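Week 6 – Can machines do chores yet?

Read the Grunora report before class. Its authors gave an arm 39 household and shop-floor jobs and scored each one pass or fail. Wiping and sorting went fairly well. Small openings, caps and handles did not.

For the exercise, take one job from the report and write down every contact the gripper has to make, in order.

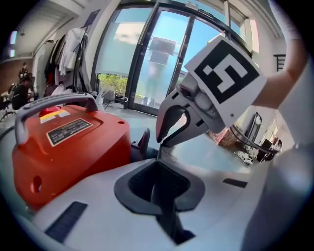
Hanna Demchenko objects that a pass rate hides the cost. A job that works 700 times out of 1,000 still needs a person standing by, she argues, and that person could do the chore.

Bring a one-page answer to her – two sources at least.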